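Grip width, sepals and a logging bug

November 27, 2024
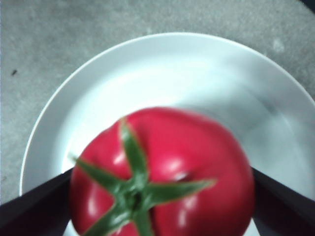
The club rule for this term is one task per team, and ours is fruit in and out of a bowl. Bok-nam Ban and I picked it in the first week because it sounded easy. The other team at Winville is stacking cups and has had fewer arguments.

Most of this week went into grip width. Until now the close command ran to a fixed position, and that position had been set with a foam ball. A foam ball forgives a lot. A tomato is wider across one pair of lobes than across the other, so the same command gives a light touch at one wrist angle and a hard squeeze at another. I replaced the fixed position with a current limit on the gripper motor. The fingers now close at low speed until the current crosses the limit, then hold. The limit is stored in the config file instead of the driver, where I should have put it to begin with.

The current reading is noisy at low speed. A single sample over the limit would stop the fingers early, so I take the median of the last 12 samples and compare that. This adds a small delay. At the closing speed we use, the delay matters less than the play in the finger joints.

The second problem was the approach angle. Our detector finds the fruit by color and fits an ellipse to the red region. On a tomato with the stem side up, the green sepals cut into the region and the fit comes out rotated, sometimes badly. Bok-nam wanted to mask green and fill the hole. I wanted to use the sepals as a second feature, with the center of the star as the grasp center. We tried both. Filling the hole is better. The star center is easy to find, but on a lumpy tomato it has little to do with where the middle of the fruit is.

Filling the hole also fixed a case where the wrist would spin 180 degrees just before closing. The ellipse axis has no front or back, and the old code picked whichever end came first. It now picks the end that needs less wrist travel. That was a change of 3 lines and I am annoyed at how long it took to find.

Motion blur is still a nuisance in the wrist camera. A shorter exposure helps, but the white bowl and the fruit then want different settings. For now the arm pauses above the bowl, takes its measurement, and goes down without looking again. Tyyne Karppinen, who runs the club, thinks we should update on the way down. She is probably right, but I would like the log format settled first.

On the log format: timestamps for the camera and the arm come from two different clocks, and I had been treating them as one. Any plot I showed at the last meeting with both on the same axis should be ignored. The corrected script is in the team folder, under tools. The old one is still there too, renamed.

Left to do before the demo in March:

Update the target during descent.
Set a separate current limit for softer fruit.
Replace the screws on the left finger mount.
Write the setup page, including the camera settings.

Bok-nam has the screws. I have the setup page, and will start on it after the clock fix has been checked by somebody other than me.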